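Against the Black Ceiling

Workroom fit-outs are usually judged at eye level. The client looks at the desks, the chairs and the floor, and signs. The ceiling gets one line in the quote. I think the order should be reversed, and that the black ceiling in particular is specified far too often.

The case for it is easy to state. Dark paint hides ducts, cable trays and patched board, and it needs fewer coats to look finished. Dovik and Bruvell both offer it as the default. What the quote leaves out is reflectance. A matte white ceiling returns most of the light that reaches it. A black one returns almost none, so every lumen on the work surface has to come straight from a fitting. 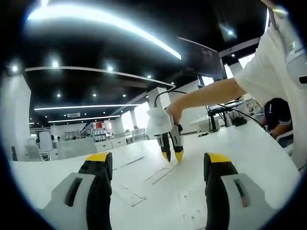 Dunuvden, 3rd July

A curved light strip, straight strips and small recessed downlights, all set in black, over white tabletops. The mix is common now, and I would call it a correction for the paint. The strips supply the spread that a pale ceiling would have given, and the downlights fill what the strips miss. On a white top, each one is also a possible source of glare.

My own test was modest. Two rooms on the same floor, same tables, same Prins strips at the same output, 12 meter positions in each. The room with the white ceiling averaged 700 lux at table height. The room with the black one averaged 165 lux less. Cleaning the diffusers in March did not close the gap.

There is a second cost. An air-conditioning unit or a hung monitor stands out sharply against black, so the paint that was meant to hide the services ends up drawing attention to the ones people have to look at.

I would keep black for rooms where screens are the only work. Where people handle small parts at a table, paint the ceiling white, use one type of fitting, and put the money saved into dimmers.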